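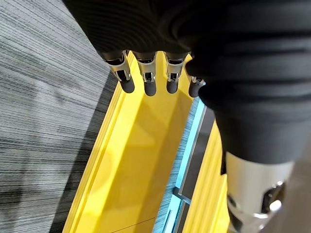 Yellow tray, black hand over it

Lists > Wasow Growers > Archive > Seed starting

Search this list Go

Re: Bottom watering, 14 Nov 2025

> Sostier says seedlings watered from below get 16 percent
> more root. I'm switching all my flats this winter.

Sixteen percent more than what? I read their sheet twice and can't find a control group. They sell the mats, too.

I tried it on 178 onion starts last year. Seven flats from below, five from the top. By transplanting I couldn't tell them apart, and the bottom ones had more algae.

Switch if you like, but keep one flat the old way.

Contact the list owner | © Wasow Growers | Back to top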